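The Trimik Dream Journal and Night Pen Set

I started making these because I kept losing my dreams somewhere between the pillow and the bathroom. I'd wake up at 3 in the morning with the whole thing in my head, a train station full of geese or my aunt's old kitchen with the sea coming in under the stove, and by the time I'd found a pen and turned the lamp on there'd be one goose left and a vague feeling about it. So the first Trimik journal was really just a fat little book I sewed for myself with an elastic loop for a pencil, and then a friend from my dream circle wanted one, and then her sister did, and now it's most of what I do all day!

What you get in the set: the journal, the night pen, a cloth ribbon, and a folded card with my notes on how to get going. The journal has 200 pages in a cream paper that doesn't glare when there's hardly any light on. It's 6 inches wide and 9 inches tall, so it lies flat on a nightstand or across your knees in bed. The binding opens all the way (this was the hard part, I ruined a lot of paper getting there) and you can write right into the middle without holding it down with your elbow.

The pages come in pairs. On the left you get wide open lines, wider than a school notebook, because handwriting in the dark gets big and wanders uphill. On the right there's a smaller space for the next day, or the next month, or whenever the thing you dreamed comes around again and you want to note it down beside the original. I leave mine blank for ages. Some of my right-hand pages from last March are only now getting filled in.

There are no prompts. I tried prompts in the second batch and people wrote to tell me they'd answered the question and forgotten the dream, which I'd been doing too. There is one tiny box in the top corner for a title. Give every dream a title, even a silly one, and do it before you write anything else. I can go back to a title from years ago and the whole dream stands up again.

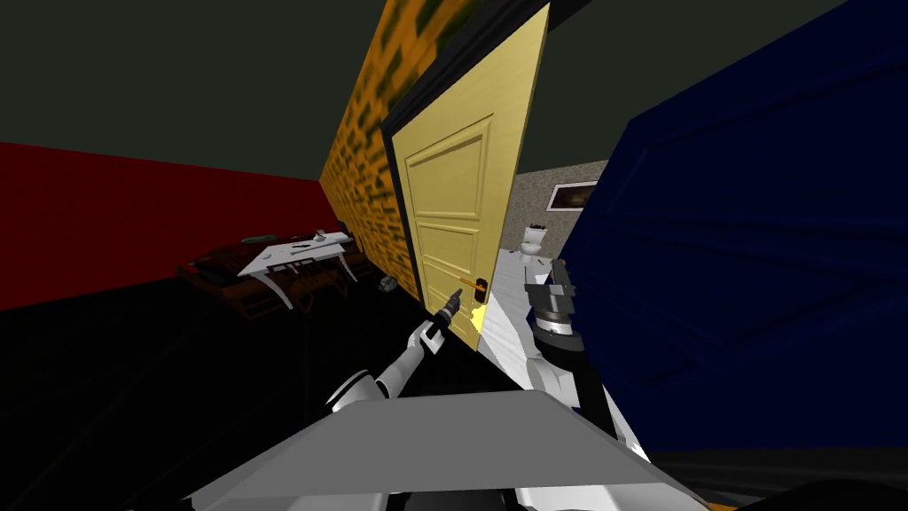

Kiều Tăng wrote in to say that doors were the first thing she noticed once she'd filled half a book: I had no idea I dreamed about doors until I was flipping back through the titles and there they were, one after another, and in nearly all of them I'm on the side I don't want to be on.

I love getting letters like that. It's also why I added the index at the back. You'll find six pages there with a blank column down the side, and you write in whatever keeps turning up for you (water, teeth, your old boss, a color) with the page numbers next to it. I don't print a list of what symbols mean, and I'm not going to, so please stop asking me, ha. A snake in my dreams is nearly always my grandmother. I doubt it's yours.

About the night pen. It has a soft ring of light near the tip, a warm reddish one, just enough to see the word you're writing and the one before it. You twist the barrel to turn it on, no clicking, so you won't wake whoever's next to you. It takes one small battery, which comes already in it with a paper tab you pull out. The ink is black and the refill is the plain short kind that most stationery counters carry. I won't pretend it's the nicest pen you'll ever use in daylight. It's a little fat in the hand. At night you'll be glad of that.

Covers come in two cloths right now. Kodikara is the deep blue one with a bit of a slub in the weave, and Broma is the brown, smoother, and it hides coffee. I had a green for a while and couldn't get the cloth again. If I find it I'll put it up on this page, so do check back.

A few things people ask me.

Can I use it if I don't remember my dreams? Yes, and please do. Write down the mood you woke up in, or the song in your head, or just the word nothing. I had a long stretch of nothing, nothing, nothing, blue, nothing. Then one morning I got a whole staircase and a conversation with a bus driver. The writing seems to wave them over somehow.

Do I have to write in the middle of the night? No. I do because I'm a light sleeper and may as well. Plenty of people write at breakfast. Just try not to look at your phone first, since that wipes mine clean every single time.

Can I draw in it? Oh, go for it. The paper takes pencil and ballpoint beautifully and it'll put up with a light wash if you let it dry open. Markers come through to the other side.

Does it work for visions in meditation, or prayer? Lots of people keep one for that. I keep a second book for it because I get muddled otherwise.
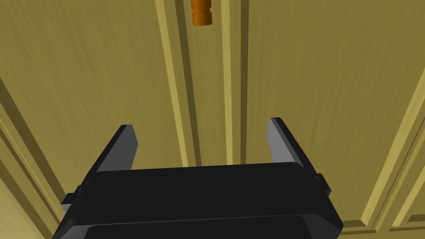

Bláthnaid Hayes thinks I should say more about going back into a dream on purpose, and she's right that it's the part of the card she uses most: you read the old entry before you turn out the light, you pick the spot where it stopped, and you ask it to go on from there. She gets an answer perhaps one night in three and says that's plenty.

It's written up on the back of the card, under Asking. I'd only add that you should pick a dream you're curious about and leave the frightening ones for daytime and good company.

Care is easy. Wipe the cover with a barely damp cloth. If the elastic goes slack after a year or two, send me a note and I'll mail you a new one with a needle already threaded. It's a two-minute job, even for people who say they can't sew.

Sets go out from my workroom at Provbridge in the order they come in, wrapped in brown paper. If it's a gift, tell me the name and I'll write it inside the front cover in pencil, so it can be rubbed out if they'd like to do it themselves. Refills, spare ribbons and the journal on its own (for those of you on book two and up) are listed separately in the shop.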